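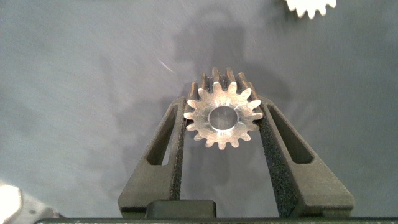 Posted by Umut Kılıçarslan in Workshop & Repairs, July
3144 views

Replacement gear for an old bench grinder feed – buy steel or go with nylon?

Hi all, long-time reader, first post. I picked up a secondhand Darkovik hobby lathe this spring and I love the thing, but the change gears that came with it are a mess. One of the small ones is missing two teeth, right next to each other, so the feed goes along nicely and then thumps every time the gap comes back.

I've got two options. A shop in Tuston will sell me a steel one for 14 dollars plus shipping, or I can get a bag of nylon ones for less than that from a seller I've never heard of. The rest of the train is steel. I only turn brass and a bit of aluminum, nothing heavy, and mostly in the evening when my neighbors would probably be thankful for a quieter machine!

Does mixing nylon and steel cause trouble? And how do I make sure I order the right size? I got as far as counting the teeth and measuring across the outside with calipers, and then I got lost in a table. (Ignore the word grinder up top, I was typing with a sandwich in one hand and I can't edit the title.)

Nevzat Öztürkmen
Replied 8 hours later

Mixing is fine, I've run one nylon gear in a steel train for years. The nylon one gives up first if you crash the carriage, and I'd much sooner lose a cheap gear than a leadscrew. It's quieter too, so your neighbors win.

For the size, you want the module. Take your outside diameter in millimeters and divide it by the number of teeth plus two. If the answer lands very close to 1 or 1.25 or 1.5, there you go. If it comes out as some ugly number, your lathe may be inch based, and then you do it the other way up – teeth plus two, divided by the diameter in inches, and that gives you diametral pitch. Count the missing teeth as if they were still there, I got that wrong once and ordered two useless gears.

Also check the pressure angle before you pay. Older machines are often 14.5 degrees and most new gears are 20. They'll look nearly the same in your hand and they'll mesh badly. Measure the bore and the thickness while you're at it.

Go easy on the grease with nylon, a thin wipe is plenty.

keskin_garage

just get steel. had nylon on my old Orngate and it stripped first week. might have been set too tight tho, put a strip of printer paper between the gears when you bolt them up then roll it out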